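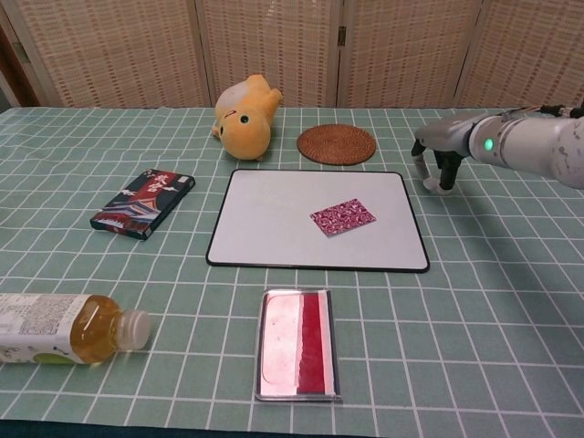

Warum falten Menschen eigentlich Stoffservietten, wenn am Ende doch alle nur essen wollen?
Weil eine gefaltete Serviette den Gästen schon vor dem ersten Bissen zeigt, dass jemand mit ihnen gerechnet hat. So hat es uns jedenfalls eine der ersten Befragten erklärt, und von diesem Satz sind wir das ganze Semester nicht mehr losgekommen.

Gefaltet, gebügelt, vergessen? Stoffservietten im privaten Haushalt
Projektbericht von Stavros Kos und Damir Mujić
Abgegeben am 16.06.24

Wie wir auf das Thema kamen

Ursprünglich wollten wir über Tischsitten im Allgemeinen schreiben, und unsere Betreuerin hat uns sehr freundlich, aber doch bestimmt darauf hingewiesen, dass man damit auch eine Bibliothek füllen könnte. Also haben wir verkleinert, erst auf das Sonntagsessen, dann auf den gedeckten Tisch und schließlich auf ein Stück Stoff, das bei Damirs Großmutter in der zweiten Schublade von oben liegt und bei Stavros' Eltern überhaupt nicht vorkommt. Dieser Unterschied zwischen unseren beiden Familien hat uns neugierig gemacht. Bei der einen gab es Servietten zu jedem Geburtstag, bei der anderen eine Küchenrolle in der Tischmitte, und gemütlich war es, das möchten wir ausdrücklich festhalten, an beiden Tischen.

Unsere Frage lautete am Ende: Wer benutzt zu Hause noch Stoffservietten, zu welchen Anlässen, und von wem wurde das Falten gelernt?

Vorgehen

Wir haben 600 Fragebögen in den Ortsteilen Enden und Lomar verteilt, die meisten über Briefkästen, einen kleineren Teil über die Bäckerei Dervishi, die uns netterweise den Platz neben der Kasse überlassen hat. Zurück kamen 98 Bögen. Das ist nicht viel, und wir waren zuerst ein wenig geknickt, aber viele davon waren bis auf die Rückseite vollgeschrieben, einmal sogar mit einer aufgezeichneten Faltanleitung für den Bischofshut. Im Mai haben wir dann 13 längere Gespräche geführt, meistens am Küchentisch und fast immer mit Kuchen — wir haben in diesem Monat beide zugenommen.

Die Gespräche wurden mitgeschrieben und nach Themen geordnet. Die Namen der Befragten haben wir weggelassen.

Was wir gehört haben

Am häufigsten wurde Weihnachten genannt, gleich danach runde Geburtstage und Ostern. Im Alltag nimmt kaum jemand Stoff. Als Grund steht in den Bögen selten das Waschen, viel öfter das Bügeln, und zwar mit einer Leidenschaft in der Ablehnung, die uns überrascht hat. Eine Befragte aus Lomar bügelt ihre Servietten seit Jahren nicht mehr, sondern zieht sie feucht glatt und legt über Nacht zwei Atlanten darauf. Wir haben es ausprobiert. Bei Baumwolle klappt es recht gut, bei Leinen bleiben an den Rändern kleine Wellen, die man mögen muss.

Beim Lernen der Falttechniken hatten wir erwartet, dass fast alle ihre Mutter oder Großmutter nennen. Das stimmte für die älteren Befragten ziemlich genau. Die mittlere Generation dagegen hat es häufig bei einem Ferienjob in der Gastronomie gelernt, und mehrere haben das Restaurant Trellby erwähnt, wo neue Aushilfen wohl den ganzen ersten Abend nur Fächer und Tafelspitz falten durften. Ein Herr erzählte uns, er könne bis heute keinen Stapel Servietten sehen, ohne dass ihm die Finger jucken. Die Jüngeren schauen sich das Falten in Videos an, falten es einmal zu Silvester nach und vergessen es wieder, was sie uns sehr fröhlich gestanden haben.

Schön war auch, was über die Muster gesagt wurde. Weiße Servietten gelten als feierlich, aber geliebt werden die bunten, besonders solche, die irgendwann einmal zu einem Satz gehörten, von dem nur noch ein Teil übrig ist. In zwei Haushalten hat jedes Familienmitglied eine eigene Farbe, und der Besuch bekommt, was noch da ist.

Was schwierig war

Unser Fragebogen war zu lang. Die Frage nach dem Material hätten wir uns sparen können, hier wurde geraten oder gar nichts angekreuzt. Außerdem haben vermutlich vor allem Leute geantwortet, denen das Thema ohnehin am Herzen liegt, und deshalb lassen sich aus unseren Bögen keine Aussagen über alle Haushalte der beiden Ortsteile ableiten. Beim nächsten Mal würden wir weniger verteilen und öfter klingeln.

Dank

Wir danken allen, die uns hereingelassen und ihre Schubladen geöffnet haben, der Bäckerei Dervishi für den Platz an der Kasse und Damirs Großmutter, die uns den Schwan so lange gezeigt hat, bis er auch bei Stavros stehen blieb. Die ausgefüllten Fragebögen und die Gesprächsnotizen liegen dem gedruckten Exemplar als Anhang bei.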